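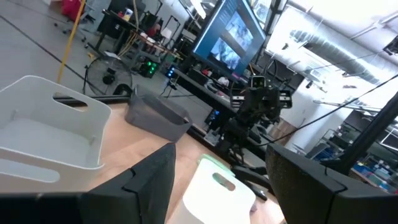
长桌上的收纳盒,有白的,也有灰色半透明的。

胶带、夹子和几只塑料盒:收拾小东西的一点心得

阅读时间:7分钟
最后更新:2026年4月11日

去年九月我写过一篇讲厨房抽屉的,后面有好几位朋友留言,问我工作间里的零碎东西怎么收。我当时答应得很痛快,说下个月就写,结果一拖拖到现在,中间还搬过一次柜子,真是不好意思。今天泡了一大壶茶,决定把它写完,写到哪儿算哪儿,大家也泡杯茶慢慢看。

先说盒子吧。我对塑料收纳盒有一种说不清楚的感情,小时候家里的针线、电池、药膏全装在饼干铁罐里,打开一个是扣子,再打开一个还是扣子(永远没有饼干!),所以长大以后看见敞口的盒子就觉得亲切,里面有什么一眼就知道。Trisido 那家店我每次路过都要进去转一圈,说好只看看,出来的时候胳膊底下总夹着一个。最贵的一回花了176块,买了个带轮子的大箱子,回家发现塞不进桌子底下,到现在还在阳台上装花土。

吃过那次亏以后我挑盒子就老实多了。我现在最喜欢侧面开了椭圆形手孔的那种,手指往里一扣就能拖出来,放在高一点的架子上也好拿。白色大盒子圆角,边沿薄薄一圈,擦起来省事,抹布顺着边转一圈就干净。有棱有角的盒子我也用过,角落里积的灰要拿棉签去掏,掏了两次我就送人了。

灰色半透明的盒子是另一种脾气。隔着盒壁能看到一点里面的影子,颜色深的东西看得出来,浅的就糊成一团,所以我拿它放电线、放黑色扎带,白色的东西不往里搁。要是家里只打算买一种,我会劝你买白的,敞口,别买盖子。盖子这个东西很狡猾,你盖上它的那一刻心里特别踏实,然后半年都不会再打开。

小盒子也得有。我有一段时间迷信大盒子,觉得全倒进去多省心,后来找一枚回形针找了一个下午,把整盒东西翻在地板上,猫还叼走了一块橡皮。从那以后,凡是比手掌小的东西都进小盒子,小盒子再放到大盒子旁边,千万别放进大盒子里面。放进去就又是大盒子了,这个道理我想了好久才想明白。

接下来讲我自己的办法,很笨,但是坚持了挺长时间。

每次收拾之前,先腾出一段桌面。我喜欢浅色的木头桌子,东西摆上去颜色清楚,也不晃眼。然后拿一只浅口的白托盘放在中间,边沿矮矮的就行,太深的盘子伸手进去像在捞面条。托盘先空着,要整理的东西都摊在托盘外面,胶带归胶带,夹子归夹子,摊开了看一遍,再决定谁进盘子。很多人喜欢一上来就往盒子里装,我也试过,装完以后总有三四样东西不知道该算哪一类,最后统统进了那个叫“其他”的盒子。我家“其他”盒子最壮观的时候有三个,摞起来比猫还高。

胶带我一定要平放。竖着放当然好看,像店里的货架一样,可是它会滚呀!有一卷蓝的就从桌上滚下去,一路滚到门口,等我追到的时候已经沾了一圈头发和面包屑,整圈侧边都毁了。平放的话,纸芯朝上,颜色也看得见,要哪卷拿哪卷。颜色多买几种不是乱花钱,我给自己定的规矩是红的贴急着要处理的,黄的贴等别人回话的,蓝的贴已经收好的,橙的嘛……老实说橙的就是因为好看。Manee Suksawat 送过我一卷,我舍不得用,用完又自己去买了。
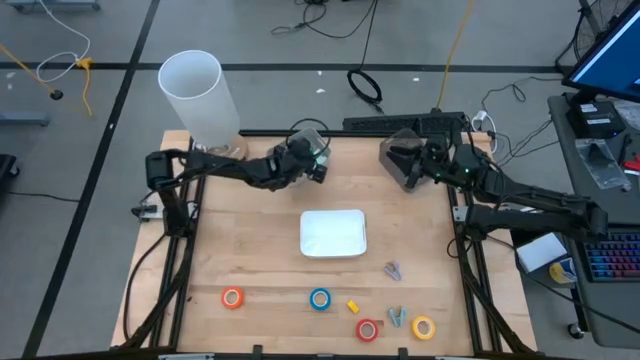
Xuân Nghiêm 在上一篇底下留言说,胶带平放她也赞成,可是千万不要一卷压一卷地摞,夏天屋里一热,侧边渗出来的胶会把上下两卷黏在一块儿,撕开的时候连纸芯都变形;她的做法是每卷之间垫一张烘焙纸,剪成比胶带大一圈的圆片,脏了就换。她还问我夹子到底该夹在盒子边上还是散着放,因为她家的夹子总是越用越少。

烘焙纸这招我后来试了,真的好用,谢谢你!我懒得剪圆的,剪成方的也一样,四个角翘出来正好捏着揭开。唯一的麻烦是厨房那边烤饼干的时候发现纸没了,家里人意见很大,所以我现在专门买一卷放在工作间,和做饭的分开。

说到夹子,我也想多讲几句。塑料小夹子我偏爱淡颜色的,灰紫、浅蓝绿之类,掉在木头桌面上还找得到,摆在一块儿也温柔。夹在盒子边上我试过一个冬天,看着很整齐,但每次拖盒子都会碰掉两个,掉到桌子后头就再也不见了。散着放也不行,散着放就会跑到别人的口袋里去(我不点名)。现在的办法是干脆给夹子单独一只小盒,放在胶带右手边,用完顺手一丢,听见“嗒”的一声就算回家了。至于为什么越用越少,我怀疑所有人家的夹子都去了同一个地方,哪天找到了一定写一篇。

还有那些说不上名字的小块块,积木一样的,垫东西用的,小孩留下来的,做什么剩下的。这一类最磨人。扔吧,第二天准要用;留着吧,又没有同伴,归不进任何一盒。我从前会为了一个黄色的小方块站在桌边想十分钟。后来 Amnuay Pongsiri 教我,凡是落单的,就跟颜色走,黄方块跟黄胶带放一起,下次找它的时候你脑子里先冒出来的一定是“那个黄的”。我起初觉得太儿戏,用了几个星期,居然每次都找得到。

有人问要不要贴标签。我以前在 Comby 上做过一份很漂亮的清单,每只盒子都有编号,一直编到123号,字体都调过。坚持了多久呢?大概到第二次大扫除。清单还在,盒子早就对不上了。所以我现在只在盒子侧面贴一小段彩色胶带,颜色对应里面的东西,不写字。写了字就总想写得端正,写歪了又要撕掉重写,一个下午就这么没了。当然你要是字写得好看,尽管写,我羡慕得很。

顺便说说价钱。小号带手孔的白盒子,我在 Porthorpe 的旧货铺子里看到过更便宜的,但是边上有裂口,手指一扣就疼,没敢要。托盘是70块买的,有点贵,可是哑光面不反光,摆什么在上面都看得清清楚楚,我原谅它了。胶带建议一次别囤太多,放久了会发脆,撕一段断一段,气人得很。我柜子里还有半卷绿的就是这样,留着教育自己。

收拾完的那一步,我总是忘,所以专门写下来:托盘要擦一遍再放回去,先用微湿的布,再用干的。浅口盘子最容易积那种细细的纸屑,不擦的话下次拿出来,夹子底下全是灰。桌面也一样,木头桌子别用太湿的布,顺着木纹抹,边边角角多抹两下。

下一篇想写电线。我知道,电线是个大坑,家里那一堆我看着也犯愁,光是不知道配什么机器的充电线就能编一条围巾。你们要是有好办法,先在下面告诉我,尤其是超过两米的那种,卷起来总是像一窝没睡醒的蛇。Xuân Nghiêm 如果看到这里,也请说说你家烘焙纸买的哪一种,我买的这卷太滑了,老是从桌上溜下去。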